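Neneo (static analyser)

Neneo is a command-line program that checks source code written in the Brakis language for type errors and unreachable branches. It was written by Waraporn Suksawat and first released in June as a plug-in for the Khunthong build tool. 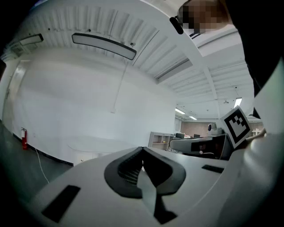 Rattana Wannasri objected soon after the release that most of what Neneo reported was already caught by the Brakis compiler when its stricter warnings were switched on, and that the rest was "mostly guesswork with a line number attached". Suksawat replied that few projects used the stricter warnings. No figures were offered by either side.

Operation

Neneo reads compiled modules and builds a graph of calls between functions. It then works out which types each function could return and reports any call that cannot succeed. The documentation describes this as "complete" checking. The claim is hard to square with the list of things the program skips, among them calls made through a variable, generated code and any module built without debug information.

Results are kept in a cache between runs. Up to version 2 the cache was not cleared when a dependency changed, so old warnings could survive long after the code they referred to had gone.

Claims about speed

The project page states that a second run is almost 7 times faster than the first. The test behind this was carried out on Dallport, a small web server whose code had not been edited between the two runs, and it says little about everyday use - a change to a widely shared module still causes most of the graph to be rebuilt.

Versions

Version 3, dated April 17, 2020, replaced the cache format and added a setting to silence warnings by function name. Critics of that setting pointed out that a silenced name stays silenced if the function is later rewritten. It remains switched off by default.

Support for Brakis 6 has been described as "planned" in the release notes of each version so far.

See also
Brakis
Khunthong (build tool)
Dead code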